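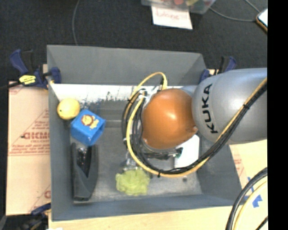 Does a Driver-Owner Help a Small Racing Team?

Student project report, Sports Business Seminar
Mervin Tremblay

1. The question

Regional stock car racing has a favorite story. A driver gets tired of working for other people, buys a car and a trailer, and builds a team that does things the right way. Announcers like it and so do sponsors. I wanted to know whether teams owned by a current or former driver do any better than teams owned by somebody who has never raced. I started out doubtful and I am still doubtful, though my reasons have changed.

2. What I looked at

The project covers 14 teams in the late model class at three tracks: Breline, Fikham and Allden. Nine of them have an owner who drives or used to drive. The other five belong to people from outside the sport, mostly local business owners.

I typed up the posted finishing orders for every feature race I could find, which gave me 2,673 individual results. Heat races were left out. So were races stopped by rain before halfway, because the tracks don't agree on how to score them. Fikham throws them out and Allden pays full points.

I also sent a short set of questions to all the owners. The answers were friendly and not very useful. When I asked what made their team successful, most wrote something about family or hard work. Two sent me their sponsor brochure.

3. Results on the track

On a first pass the driver-owners look better. Their cars finish higher on average at Breline and Allden, and they fail to finish less often at all three tracks. If I had stopped there I could have written the report everybody expects.

The trouble is one team. Amrani Racing has a former driver as its owner, and it also has the newest cars and the only full-time crew chief in the group. It won so often at Breline that it pulls up the whole average. When I took Amrani out and ran the numbers again, the gap at Breline went away. The gap at Allden got smaller, and I would not bet on what was left of it.

The difference in finishing races held up better. Driver-owned teams without Amrani still parked fewer cars. It's tempting to say that an owner who has driven knows when to tell a driver to back off. Maybe so. It could also be that these teams have less money and can't afford to wreck, so they race more carefully. My data can't separate the two, and I have not seen anyone else's that can.

4. Money

This is the weak part of the project. No team would show me its books. What I have are the posted purses, the entry fees and what owners were willing to say out loud in the pits on a Saturday, which should be taken for what it is. One owner told me he broke even. He had told my classmate a month earlier that he lost money every year.

From the purses alone, it is hard to see how any of the smaller teams cover tires and fuel. At Fikham the entry fee is $100, and a car that finishes in the back half of the field doesn't win much more than that. Sponsorship has to fill the hole, and here a known driver's name may really help. Several sponsors seem to follow the person from one team to the next. I would call that an advantage in selling – it says nothing about whether the team is well run.

5. Problems with the method

Teams that folded are missing. The tracks take old entries off their sites, so I only studied teams that lasted, and I have no idea how many driver-owners tried it and quit after one season.

"Driver-owner" is also a loose label. One of my nine ran a few races as a teenager and has not been in a car since. I kept him in the group because he calls himself a racer, but moving him to the other side changes the Allden result a little.

6. What I would claim

Driver-owned teams in this group finished more of their races. I can't say they were faster, and I can't say they made more money. Next I would ask the tracks for their old paper entry lists. Breline says it keeps them in the scoring tower, and the office there has agreed to let me go through them in August.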